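Sukurano is hiring demonstrators
Part-time, Prarunley site, starting in May

We are looking for patient people to steer a robot arm by hand while it records everything they do. The recordings go to Siu, our learning system, which has so far watched a great deal of tidying up and has opinions about none of it.

A shift is 115 minutes at a table. You pick things up, put them down where the task card says, reset, and go again. If you have raised toddlers or restocked a gift shop, you are ahead of most applicants.

What you'll be handling

Ordinary objects, mostly: yellow blocks, a tube with a green label, a white mug with a few scuffs on it. The mug is everyone's least favorite. You will see the work much as Siu sees it, from very close up and with half of everything missing.

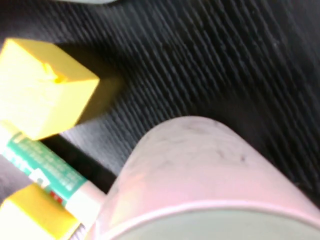
What counts as a good example

One clean attempt from start to finish, at a steady pace. Fumbles are welcome if you recover from them, so please don't hit delete out of pride. We change the surface under the objects now and then, from ribbed rubber to dark wood grain, and we ask that you treat each one as if you'd never seen a table before. Mixed sets come up too, with a salmon-red block beside something beige and mottled, and you'll be asked to keep the gripper low over the surface.
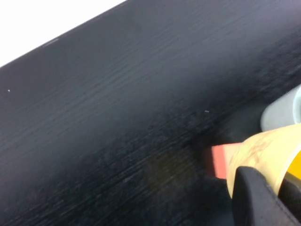
What we need from you

- Steady hands, or hands that become steady after coffee
- Comfort with doing the same small thing 90 times in a shift
- Plain written notes ("dropped it, picked it up" is a fine note)
- No coding, no degree, no love of robots required

What you get

Paid training on the Grandov control rig, hourly pay on every shift including the bad ones, and a chair we are told is ergonomic. The current round needs 2000 accepted examples. We have 113. You can see why we're advertising.

To apply

Send us a short note with the hours you can work and the most boring job you ever did well. Morning shifts start at 8:30. Trial sessions last one shift and are paid at the full rate.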